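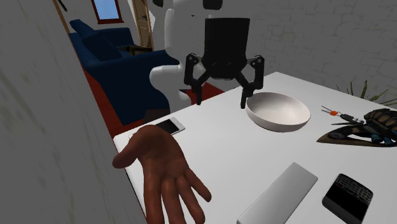

## Slide 1: "Where the Sofa Goes"

(Wait for people to sit. The back row fills first. Don't comment on it.)

- Hello, I'm Karim Kanaan, and I rearrange other people's living rooms for money.
- I've moved house 3 times in Clultholm, and each time the sofa went where the movers got tired.
- Ask: who here has moved their sofa since the day it arrived? Wait for hands. Pick on somebody who looks smug.
- Tonight is on furniture you already own. If you came for the talk on kitchen islands, it's upstairs and they have better snacks.

## Slide 2: The wall habit

- Most of us push everything against the walls, as if a dance might break out.
- Story: the Ulside apartment. Long room, four chairs, all lined up like a dentist's. The owners said they "never really talked in there." They were sitting too far apart to hear each other.
- We pulled the chairs in until a person could hand over a cup without standing up. That was the whole job. I did send a bill.
- A dark sofa can take being out in the room. It has enough weight to hold its place. Pale ones on skinny legs look like they're waiting for a bus.
- (If somebody asks about vacuuming behind it: yes, you'll have to. Move on fast.)

## Slide 3: Walking routes

- Before you buy anything, walk from the door to the window carrying laundry. Wherever you swear, there's your problem.
- Do it again at night with the lights off. Wear shoes.
- Leave a clear path to every door you use. Doors you don't use can be negotiated with. My mother kept a bookcase in front of one for years and we all forgot there was a closet back there. It had our sleds in it.
- Draw the room on graph paper. Cut out the furniture. Lose the coffee table under the real coffee table. Cut it out again.

## Slide 4: The Zein lamp story

(Cut this if we started late.)

- I paid 458 dollars for a Zein floor lamp because a magazine told me every room needs "a pool of light."
- It lit the ceiling beautifully. I read under it for a winter and needed new glasses by spring.
- Put the lamp where your book is. Sit down first, open the book, then have somebody else walk the lamp around until you stop complaining.
- A side table belongs within reach of your elbow. Mine was across the room for 2 years, looking lovely and holding nothing.

## Slide 5: Rugs

- The rug is usually too small. I'm sorry. I know what you paid.
- Get at least the front legs of the sofa onto it. Otherwise it's a bath mat with ambitions.
- Red floors: people panic and bring in more red. Try navy, or dark wood, or just calm down for a month.
- Flullia will lend you a sample square. Don't ask them for the full rug on loan. I asked. There's a form now.

## Slide 6: Homework

- Move one large thing this week. Live with it for a few days before you let anyone vote.
- Felt pads under the legs before you drag. My landlord kept 600 dollars of my deposit over one armchair and a straight line across the oak.
- Take a picture before you start, so you can put it all back when your spouse gets home.

Questions until 8:30, then stack your chairs by the door, please. Against the wall is fine.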